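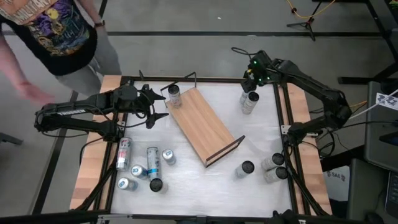 ## 4.2 Resetting the table between runs

Applies to the two-arm cell at Losholm.

1. Pause both arms and wait 15 seconds.
2. Check that each base is tight on its rail. Do the brackets next.
3. Smooth the white covering by hand, working out from the middle. Small wrinkles are fine – folds are not.
4. Set the tray down diagonally and stand the cans around it, clear of the rails.
5. Follow the cables along each arm. Loops at the joints must be free to move.
6. Open the grippers fully, then resume.

**Caution:** Keep hands and sleeves away from the elbow joints. They swing out past the table edge.

**Note:** Replace the covering after 20 runs. Spares are kept at Miltport.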